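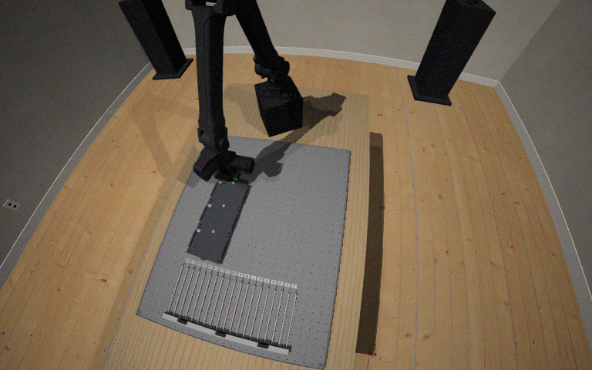

Braço robótico preto sobre uma placa cinzenta perfurada.

O poço da dona Baloch

Conto. Setembro de 2024

1. A sala do fundo do corredor

Quando o professor Kamrul Wickramasinghe chegou à Universidade de Wedport, ainda o parque tecnológico era um terreno com cabras, e ele gostava de o lembrar a quem tivesse paciência para o ouvir, o que ao fim de tantos anos queria dizer sobretudo o Habibur. Habibur Gunawardena tinha 22 anos, uma bolsa pequena, uma bicicleta que travava mal e o hábito de fazer que sim com a cabeça mesmo quando estava a pensar noutra coisa. O professor sabia disto e não se importava. Falava na mesma, enchia as chávenas de chá até à borda, perdia os óculos em cima da própria testa e, entre uma história e outra, ia ensinando ao rapaz tudo o que sabia sobre água debaixo da terra.

O projeto chamava-se Lusis e era uma aplicação para o telemóvel. A ideia cabia numa frase (o professor nunca a disse em menos de dez): avisar as aldeias, com algumas semanas de antecedência, de que um poço estava para secar. As pessoas mediam a altura da água com uma corda marcada, escreviam o número no telefone, e o Lusis juntava esse número às chuvas, ao tipo de solo, à época das regas, e devolvia uma cor. Azul, amarelo, vermelho. O Habibur tinha passado um mês inteiro a escolher o amarelo, porque o primeiro parecia mostarda e o segundo, ao sol, desaparecia do ecrã.

– Tens quantas medições? – perguntava o professor todas as manhãs, ainda com o guarda-chuva na mão.

– 4000, professor.

– E quantas em que confias?

Aí o Habibur coçava a orelha. Confiava em 1000, talvez. As outras tinham vírgulas fora do sítio, poços com três metros de água num dia e trinta no dia seguinte, e um senhor muito aplicado que durante toda a primavera enviara, com pontualidade admirável, o seu próprio número de telefone.

Em maio foram mostrar o trabalho ao Emanuel Vlad, da Braltus, que andava a visitar universidades à procura de coisas em que pôr dinheiro. O Vlad era um homem delicado, de sapatos muito limpos, que ouviu tudo até ao fim, aceitou uma segunda chávena e perguntou quem pagaria por aquilo. O professor respondeu com uma história sobre o avô dele e uma nora puxada por um boi cego. Era uma história lindíssima, o Habibur já a conhecia e mesmo assim comoveu-se na parte do boi, mas não respondia à pergunta, e o Vlad guardou o caderno sem ter escrito nada.

– Arranjem-me uma aldeia – disse ele à porta, apertando a mão aos dois. – Uma só, em que as pessoas usem isto sem vocês estarem ao lado. Depois conversamos.

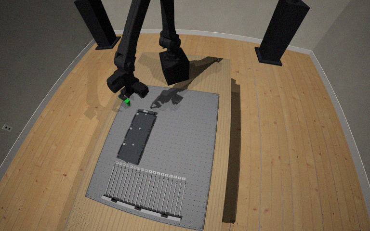

2. A aldeia

A aldeia ficava a 14 quilómetros da universidade, por uma estrada de terra que o Habibur fez de bicicleta, com o portátil embrulhado numa toalha de banho e um tacho de arroz que a mãe lhe impusera à saída. Quem o recebeu foi o Debashish Howlader, o mestre-escola, que lhe mostrou a horta, a escola, a cabra da escola e, já ao fim da tarde, o poço.

Ao lado do poço, sentada num banco baixo, estava uma senhora muito velha a quem todos chamavam dona Baloch. Media a água havia tanto tempo que ninguém se lembrava de outra pessoa a fazê-lo. Não usava corda marcada. Deixava cair uma pedrinha, inclinava a cabeça, escutava, e dizia ao mundo em geral como estava a água, da mesma maneira que outras pessoas dizem que o pão está caro.

O Habibur sentou-se ao pé dela e explicou o Lusis. Explicou-o bem, com o amarelo e tudo. Ela deixou-o acabar, comeu um pouco do arroz da mãe dele, achou-lhe falta de sal e perguntou:

– E o teu telefone, que diz deste poço?

– Azul – respondeu o Habibur, virando o ecrã para ela. – Tem água até às chuvas.

A dona Baloch escolheu uma pedra, limpou-a à saia e deixou-a cair. Ouviu-se o que se ouve sempre, um ploc pequeno e redondo lá em baixo. Ela franziu o nariz.

– Não tem – disse. – Está a descer pelo lado.

O rapaz não percebeu o que queria dizer descer pelo lado, e ela também não soube explicar, embora tentasse de boa vontade, desenhando com o dedo no pó uma coisa que tanto podia ser um rio como uma galinha deitada. O mestre Howlader, que tinha visto muitas dessas conversas, foi buscar uma lanterna e mais duas colheres.

Nessa noite o Habibur dormiu na escola, em cima de duas mesas juntas. Ou melhor, não dormiu. Ligou o portátil, abriu a tabela daquele poço e ficou a olhar para a coluna dos números até os números parecerem formigas. Tudo descia devagarinho, como devia descer. Só lá para as tantas, com a cabra a ressonar do outro lado da parede, se lembrou de pôr ao lado a coluna do poço da aldeia vizinha, e depois a do seguinte. Os três desciam devagarinho. Mas desciam uns atrás dos outros, com poucos dias de diferença, sempre pela mesma ordem, de nascente para poente, e o Lusis olhava para cada poço como se fosse o único poço do mundo.

Telefonou ao professor sem ver as horas.

– Pelo lado – disse o professor, depois de um silêncio comprido em que se ouviu um candeeiro a acender e qualquer coisa a cair da mesa de cabeceira, os óculos com certeza. – Pelo lado, Habibur! O meu avô dizia isso. Eu pensava que era do boi.

3. O amarelo

Refizeram tudo. Levou-lhes o resto da estação, muito chá e uma discussão séria, a única que tiveram, sobre se os poços deviam chamar-se vizinhos ou parentes (ficou parentes, o professor era teimoso nestas coisas). O Tanvir Wanigasekara, do gabinete ao lado, emprestou-lhes uma mão com as contas e acabou por jantar com eles tantas vezes que passou a ter chávena própria.
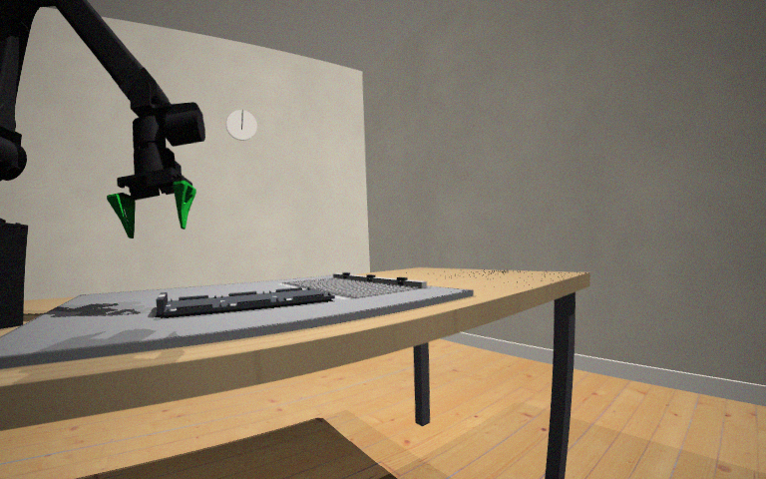
Os dedos verdes da garra, abertos, e o relógio de parede.

Quando a nova versão ficou pronta, o Habibur voltou a pedalar até à aldeia. Levava o portátil na mesma toalha, outro tacho e, por conta própria, um saquinho de sal. A dona Baloch estava no banco. Ele sentou-se, abriu a aplicação e mostrou-lhe o ecrã sem dizer nada. O poço estava amarelo.

Ela olhou para o telefone com a distância de quem precisa de óculos e não os quer. Depois procurou uma pedra no chão, pôs-lha na mão e fechou-lhe os dedos à volta.

– Agora tu.

O Habibur debruçou-se e largou a pedra. Escutou com toda a atenção de que era capaz, de olhos fechados, a respiração presa, e ouviu um ploc pequeno e redondo, igualzinho ao outro.

– Então? – perguntou ela.

– Não sei – disse ele. – Pareceu-me igual.

A velha riu-se tanto que o mestre Howlader veio à porta da escola ver o que se passava. Quando conseguiu parar, limpou os olhos com a ponta do lenço, disse que levara a vida toda a aprender aquilo e que ele podia perfeitamente voltar no dia seguinte, e destapou o arroz.

Os homens da aldeia começaram nessa semana a guardar água nas cisternas velhas. O mestre pôs os alunos mais crescidos a medir com a corda, dois de cada vez, um a segurar e outro a escrever. O professor mandou uma carta ao Emanuel Vlad, uma carta de sete páginas em que o poço só aparecia na quinta, e o Habibur, que a levou ao correio, acrescentou por fora do envelope, a lápis, a morada da escola e a melhor hora para lá chegar antes do calor.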